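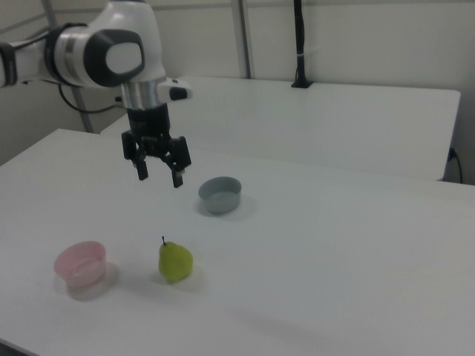
White tabletop, arm overhead.

Subject: Re: [kuner-list] choir parts – the Leite edition again
From: Solange Frota

Hi all, quick one between rehearsals, sorry for the state of it.

Érica wrote:

> I've been through the alto line of the Leite twice now and I can't
> make bar 90 agree with the organ part. Altos have a B natural, organ
> has B flat in the left hand. Also the page turn in the second motet is
> awful, you lose four beats in the middle of a phrase. Are we all
> singing from the same printing? Mine has a gray cover and starts at
> page 2. Cremilda's starts at page 5 and hers has the breath marks
> printed in. If there are two printings can we please settle on one
> before March, I don't want to re-pencil everything.
>
> Also does anyone have the Latin with the stresses marked? The tenors
> are saying it three different ways.

Right. Two printings, yes. Gray cover is the older one, the other is the reprint with Nanami's corrections folded in. Most of them anyway. Bar 90 should be B FLAT in the altos. Natural is a misprint in the gray, fixed in the reprint. Pencil it in, big.

Bar 88 while you're there – the slur goes over the barline. Nanami checked it against the manuscript copy and the copyist's slur starts on the second quarter note. So no breath before 89. Basses too.

Page turn: known problem, same in both. Declan's fix is to photocopy the left-hand page and tape it so it folds out. Works fine for the altos and sopranos. Tenors have a rest there so leave it alone.

Which printing. I'd say reprint for everybody, but there aren't enough copies in the cupboard and I am not ordering more for one concert. So sopranos and altos take the reprint, tenors and basses keep gray and pencil in the corrections. List of those is below, cut it out and stick it inside the cover if that helps:

bar 12, tenor – dotted quarter, not plain
bar 41, bass – low F is optional, take the upper octave if you have a cold
bar 88, all – slur over the barline
bar 90, alto – B flat
second motet, last page – the fermata is on the rest, NOT on the chord. Please. We did this wrong all last year.

Bar numbers in the gray go off after the repeat, because the first-time bar is counted and in the reprint it isn't. So when I call a number in the second half, gray people add one. I will forget to say so, someone shout.

Latin: Cremilda has a sheet with the stresses underlined, Italian-style pronunciation, soft c. She'll bring copies. If you learned it the German way at school I'm sorry, but we need one version and this is teh one.

Tempo. I know I took the opening slower at the last one and there were looks. It stays slower. The building has a long echo and anything quick turns to soup past the third row. Second motet can move, I'd like it lighter then we had it.

Érica, can you do the alto sectional at 6:30, before the full rehearsal? Small room, the piano in there is a bit flat so use a tuning fork. Declan has the key.

Anything else wrong in the gray, send it to the list and not just to me, I lose things.

Solange

--
Contact the list owner | Copyright remains with the authors of each message | Back to top

Recent in this list:
Folders and black covers, who still has one
Re: Skurnel Evening Hymn, second soprano split
Lifts home after rehearsal
Organ tuning and the side door
Re: Re: Vusent psalm settings, any good?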